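Minutes — Coastal Relocation Working Group, Jarkport, August 29, 2022

The group met at the Samarine hall with a wonderful turnout from Dastavville. The minutes of the last meeting were approved as read.

Item 1. Host town update. Dastavville has offered plots for 80 households moving off the Jarkport shoreline — great news, and warmly applauded!
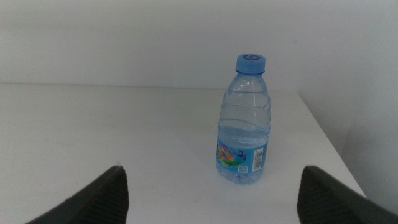
Which households will move first? The 111 residents of the lower harbor streets, where flooding came into homes on seven occasions last winter.

Item 2. Land titles. Căpraru shared its experience of moving families inland, and members were delighted with how much of it can be used in Jarkport. Draft title forms will go out in both languages.
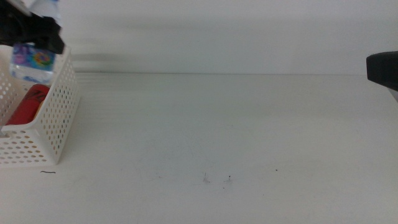 The same forms will cover fishing families who want to keep a mooring in Jarkport after they move. Agreed.

Item 3. Moving grants. A grant of $2,000 per household was supported by all present. School transport still open.

Next meeting in November, in Dastavville.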